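Ratgeber > Wohnen > Polstermöbel & Teppiche > Reinigung und Pflege

Wir verwenden Cookies, um die Seite zu verbessern. Mit der weiteren Nutzung stimmen Sie dem zu. Einstellungen | Einverstanden

Cremefarbenes Sofa: Sitzfläche wird grau, Kante speckig, Teppich rutscht darunter

2. Mai 2019, von Nicanor Yáñez

Hallo zusammen,

wir haben seit zwei Jahren ein cremefarbenes Sofa, Modell Rutby, Stoffbezug, nicht abziehbar. Nur die Kissenhüllen gehen ab. Auf dem Etikett unter der Sitzfläche steht ein W, sonst nichts zur Pflege. Die Anleitung habe ich nicht mehr.

Drei Sachen stören mich inzwischen:

Die vordere Kante der Sitzfläche ist dunkler als der Rest und fühlt sich glatt an. Das ist genau da, wo die Beine aufliegen. Mit einem feuchten Tuch habe ich es an einer Stelle probiert, danach war ein heller Fleck mit einem bräunlichen Rand zu sehen. Der Rand ist geblieben.

Vor dem Sofa liegt ein gestreifter Teppich, der mit einer Längsseite an das Sofa stößt. Er wandert mit der Zeit darunter und wirft dann Falten. Bei Streifen fällt das sofort auf, die Linien laufen schief auf das Sofa zu. Ich ziehe ihn jede Woche wieder gerade.

Und beim Saugen komme ich in die Ritze zwischen Sitz und Rückenlehne nicht richtig hinein. Dort liegen Krümel, die ich mit der breiten Düse nur weiter nach hinten schiebe.

Ein Reinigungsbetrieb wollte 124 Euro für das Sofa ohne Kissen. Lohnt sich das oder bekomme ich das selbst hin? Im Baumarkt stand ein Schaum von Sayce für empfindliche Polster, den habe ich noch nicht gekauft.

Danke im Voraus
Nicanor Yáñez

Grululel schrieb:

Das W heißt, dass du mit Wasser und wasserhaltigen Mitteln an den Stoff darfst. Das ist schon mal gut. Bei einem S dürftest du nur mit Lösungsmittel ran, bei einem X nur saugen.

Der braune Rand kommt davon, dass du nur einen Punkt nass gemacht hast. Der Schmutz zieht beim Trocknen nach außen und bleibt an der Grenze liegen. Deshalb immer die ganze Fläche von Naht zu Naht behandeln, auch wenn nur ein Stück davon schmutzig ist.

So mache ich es bei unserem, das ist auch hell:

Erst gründlich absaugen. Für die Ritze die schmale Fugendüse nehmen, mit der anderen Hand die Sitzfläche herunterdrücken und langsam von einer Seite zur anderen ziehen. Wenn sie nicht tief genug kommt, vorher mit einem trockenen Malerpinsel die Krümel nach oben holen. Ein langer Heizkörperpinsel mit geknicktem Stiel geht am besten.

Dann lauwarmes Wasser mit wenig Feinwaschmittel, ein Teelöffel auf einen Liter. Mit einem Schwamm aufschäumen und nur den Schaum auftragen. Der Stoff soll feucht werden, das Polster darunter möglichst trocken bleiben. Mit einer weichen Bürste in Richtung des Gewebes arbeiten, an der vorderen Kante ruhig zweimal.

Danach mit einem weißen, ausgewrungenen Baumwolltuch und klarem Wasser nachwischen. Das Tuch oft ausspülen. Wenn Waschmittel im Stoff bleibt, wird er schneller wieder grau als vorher. Zum Schluss mit einem trockenen Tuch abdrücken und Fenster auf. Ich lasse das Sofa 36 Stunden in Ruhe, bevor sich wieder jemand hinsetzt. Nicht föhnen.

Vorher alles an einer Stelle testen, die man nicht sieht, am besten hinten unten.

Die speckige Kante wird heller, aber ganz verschwindet der Glanz nicht, wenn die Fasern schon plattgerieben sind. Eine Kleiderbürste hilft etwas, wenn der Stoff trocken ist. 124 Euro würde ich erst ausgeben, wenn das alles nichts gebracht hat.

Folthorpe22 schrieb:

kauf dir ne decke und leg sie drüber. helle sofas sind halt so. haben wir nach dem zweiten auch aufgegeben und jetzt ein dunkelgraues

den schaum kenn ich nicht

Tischkante schrieb:

Zum Teppich hat noch keiner etwas geschrieben, deshalb nur dazu.

Dass er unter das Sofa wandert, liegt meistens an der Unterlage. Auf Laminat oder Parkett rutscht fast jeder flache Teppich, und beim Aufstehen schiebt man ihn mit den Fersen immer in dieselbe Richtung. Es gibt zwei Wege.

Entweder du schiebst ihn absichtlich ein Stück unter das Sofa, so dass die vorderen Füße darauf stehen. 22 Zentimeter reichen bei uns. Dann hält das Gewicht ihn fest und die Streifen bleiben gerade. Das Sofa muss man dafür zu zweit anheben, sonst zieht man die Falten gleich wieder hinein. Filzgleiter unter den Füßen vorher abmachen.

Oder du lässt ihn vor dem Sofa liegen und nimmst ein Antirutschgitter. Das Gitter auf jeder Seite etwas kleiner schneiden als den Teppich, damit am Rand nichts hervorschaut. Diese Matten bekommt man als Rollenware. Billige kleben nach einiger Zeit am Boden fest, also ab und zu hochnehmen und darunter wischen.

Zum Ausrichten nehme ich die Sofakante als Linie und schaue, ob die Streifen überall denselben Abstand dazu haben. Geht natürlich nur, wenn die Streifen längs zum Sofa verlaufen. Bei Querstreifen einen Zollstock anlegen. 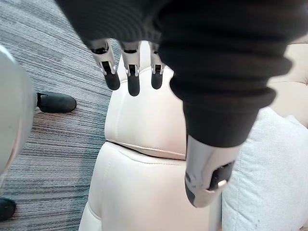
Kann ich die Kissenhüllen in die Maschine geben, wenn der feste Bezug nur von Hand gereinigt wird?

Maßgeblich ist das Etikett in der Hülle selbst, meistens sitzt es innen am Reißverschluss. Steht dort 30 Grad, dann auf links drehen, Reißverschluss zu, Schonwaschgang und wenig schleudern. Hüllen, die zum Sofa gehören, immer alle zusammen waschen, sonst hast du hinterher zwei verschiedene Cremetöne. Farbige Kissen extra. In den Trockner würde ich nichts davon geben, die Hüllen gehen sonst ein und passen nicht mehr über die Füllung. Leicht feucht wieder aufziehen geht besser als ganz trocken, dann aber auf der Seite stehend fertig trocknen lassen.

Nicanor Yáñez schrieb:

Danke an alle. Ich fange mit der Hinterseite als Test an und mache dann die Sitzfläche von Naht zu Naht. Die Fugendüse muss ich erst suchen. Beim Teppich probiere ich zuerst das mit den vorderen Füßen, die Filzgleiter sind sowieso durch. Die Decke lasse ich weg.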